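The **Plestbridge Benevolent Lodge** is a fraternal society based in Plestbridge. It admits adult members by ballot, works a system of four degrees, and maintains a mutual relief fund for members and their dependents. The lodge is independent of the larger fraternal orders and does not claim recognition from any Masonic grand lodge, although parts of its ritual follow the general pattern of craft lodges. Membership stands at 68.

## Origin

The lodge was formed by workers at the Alhassan rope works who had paid into an informal sickness club. The club kept a common box, collected dues on payday, and paid a fixed sum to any subscriber unable to work. When the works changed hands, the new management declined to let the box be kept on the premises. The subscribers rented a room over a grain store and adopted written rules, a seal, and a password.

The earliest surviving minute book opens with a list of 16 founding members. It records dues, fines, and sick visits in detail but says little about ceremony. The first mention of a degree appears toward the end of the book, in an entry for the purchase of two lanterns and a length of blue cloth "for the Second."

## Degrees

The four degrees are worked in fixed order:

1. **Hand.** Conferred at admission. The candidate learns the password and the grip and signs the roll.
2. **Strand.** Conferred after one full year of paid dues. The ceremony uses a rope of three strands, which the candidate lays together under instruction.
3. **Splice.** Required for service on the relief board.
4. **Anchor.** Required for election as Warden.

The rope symbolism is generally traced to the trade of the founders. The third degree contains a long spoken lecture that must be given from memory. An abridged form was permitted for a period but has been withdrawn.

## Officers

The presiding officer is the Warden, elected in December for a single year. A retiring Warden may not stand again until two further terms have passed. Other elected officers are the Deputy Warden, the Clerk, the Box Keeper, and the Inner and Outer Porters. The title of Box Keeper refers to the original sickness box, which is still carried into the lodge room at the opening of each meeting and placed before the Warden's chair. It has three locks, and the keys are held by separate officers.

## Relief fund

Every member pays a quarterly sum into the fund. Claims are made in writing and passed to the relief board, which may approve small grants without a vote of the lodge. Larger grants are read out in open meeting without the name of the claimant.

The fund originally covered lost wages and burial only. Later amendments added the following:

- school costs for the children of deceased members
- short-term lodging for members displaced by fire or flood
- replacement of basic household goods after such a loss
- travel to hospital outside Plestbridge

Grants for household goods are paid to the supplier and must be claimed within 16 weeks of the loss. Lodging is limited to four weeks in any one year.

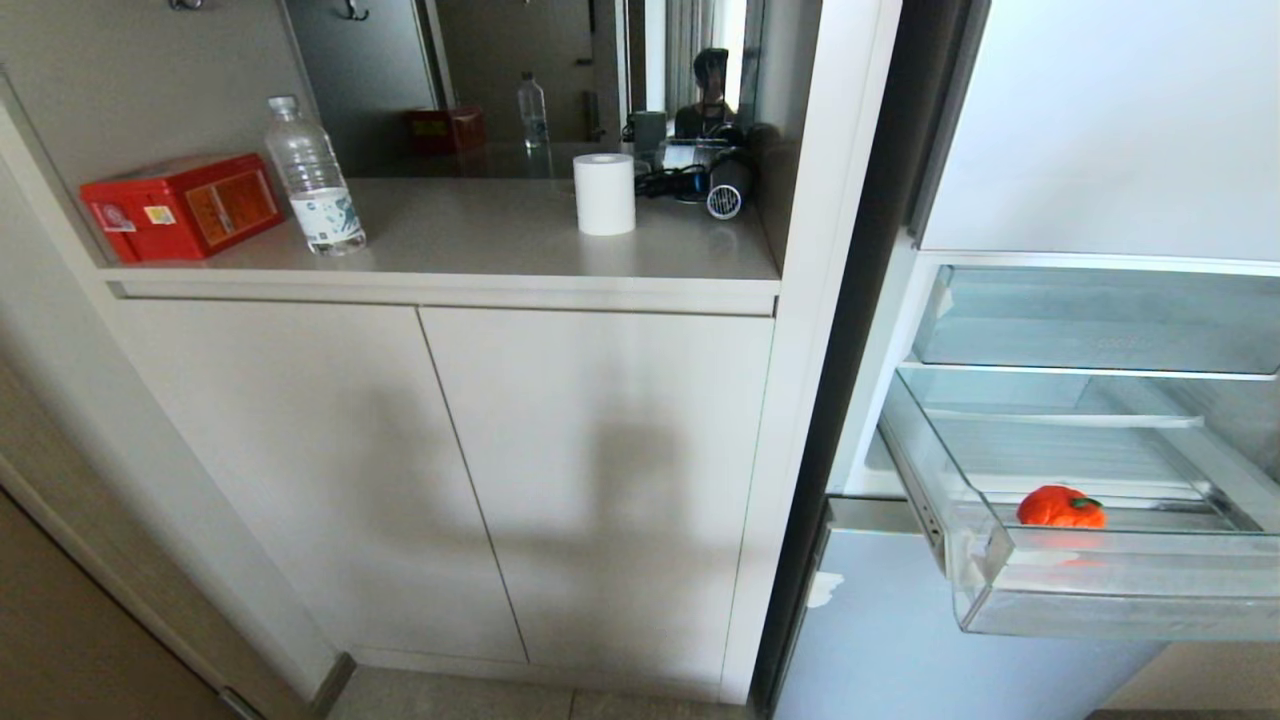
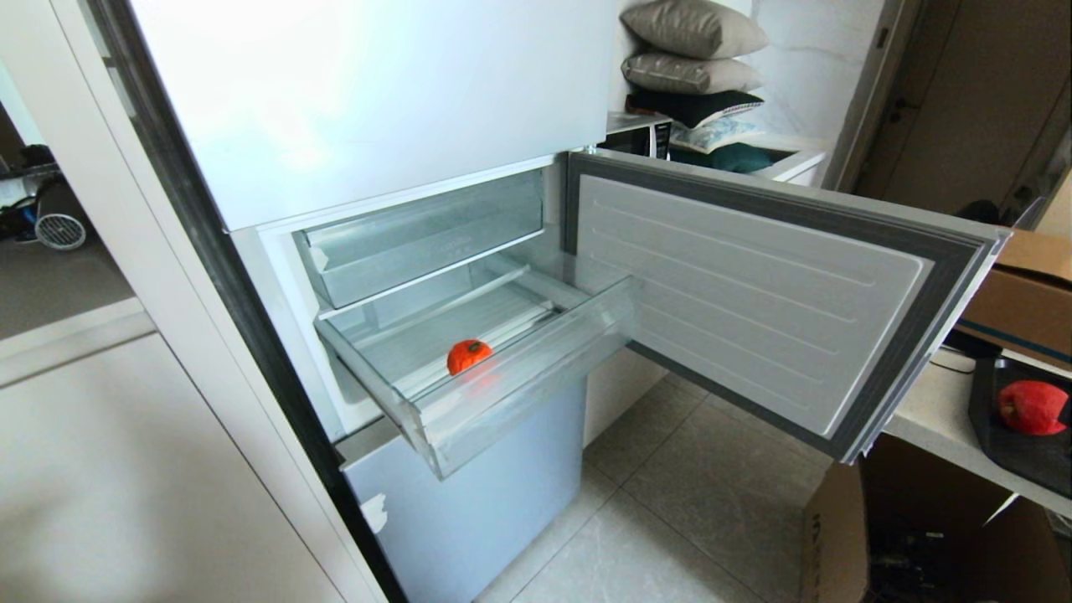
Members who have received lodging support are excused from dues for the quarter in which the claim is approved. The excused quarter counts as paid for the purpose of advancement to the Strand degree. Arrears from before the claim are not cancelled.

## Meeting place

The lodge met over the grain store until the building was sold, and then in a succession of rented rooms. It now occupies the upper floor of the former Trekix assembly hall. The lodge room is laid out on an east-west line, with the Warden seated in the east and the Deputy in the west. The floor is bare except for a painted coil of rope at the center, which members walk around and do not cross while the lodge is open.

## Relations with other bodies

A second lodge was warranted at Plaltevel and worked the first two degrees only. Its members traveled to Plestbridge for the third and fourth. The Plaltevel lodge surrendered its warrant when its membership fell below the minimum set by the rules, and its roll was merged with that of the parent lodge. Its banner hangs on the north wall of the lodge room.

Members may also belong to other fraternal orders. The rules forbid the wearing of another order's regalia while the lodge is open, with the exception of a plain lapel pin.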